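Pramton Linen & Guest Services – staff and management meeting, January
Held in the break room at Plelludlow, 2:15 p.m.

Chair: Aitana Lozano
Minutes: Ezequiel Nieto
Apologies from the night shift lead. Grevlow site joined by phone and dropped off during item 4.

## 1. Last minutes

Accepted with one change. The cart repair was charged to Grevlow, not to us.

## 2. Folding line

The automatic folder for flat sheets has now run through a full month on both shifts. Aitana gave the numbers: 673 pieces on the best shift, 522 on the worst. The worst shift had a belt stoppage and a late truck. The monthly target stays at what it was before the machine came in, and management has no plan to raise it before summer.

Staff at the feed end said the work is easier on the shoulders and harder on the feet. Before, people moved between tables. Now two people stand in one place for most of the shift. Agreed to swap feed and stacking every hour, and to order standing mats for both ends.

Question from the floor about what happens to the second folding table. It stays. Fitted sheets, comforters and anything thick still go by hand.

## 3. Blankets and bed work

Pacheco, who supply the arms, want to try blanket folding and bed making next. Folds are being recorded by hand first, using the hand-held grippers, and the arms come later if the recordings are good enough. Points raised:

- Thick blankets slide on a made bed and the corners get lost under the bundle. Experienced folders square the near edge first. Pacheco asked that each person fold the way they normally would and not try to match one another.
- The grippers get heavy after a while. Limit set at 40 minutes, then a break or other work.
- Anyone doing recording is paid at their normal rate plus the training supplement. It is voluntary. Saying no will not go on anyone's file.
- Soft toys and other guest items stay on the bed if they are part of the set-up. Do not clear the bed first unless the sheet of instructions says so.

One member asked directly if people are training their own replacements. Aitana said no job at Plelludlow is being cut this year and that she would put this in writing. Several people said a year is short. She agreed to ask the owners for a longer commitment and report back. Ezequiel asked for it to be noted that two people left the laundry last fall and have not been replaced – the meeting wanted this counted as a change in staffing whatever the reason for it.

## 4. Training

The budget for training is up to 2,000 for the site. Suggestions were basic maintenance on the folder, clearing jams safely, and a course for anyone who wants to move into machine set-up. Older staff asked for the course to be in work hours. Agreed in principle, rota to be checked.

Jams: only trained people open the side guard. Power off and key out first.

## 5. Actions

- Aitana – written statement on jobs, to go on the board
- Aitana – ask owners about a commitment past this year
- Ezequiel – order mats, draw up hourly swap list
- Ezequiel – sign-up sheet for recording, next to the time clock
- Grevlow – send their jam log so the two sites can compare

## 6. Other business

The break room microwave is to be replaced. Lockers on the back wall need new keys, names to Ezequiel.

Meeting closed 3:20 p.m. Next meeting at Grevlow, time to be posted.
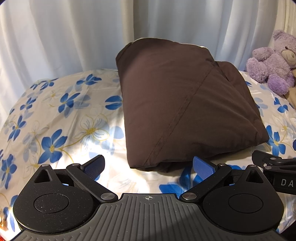
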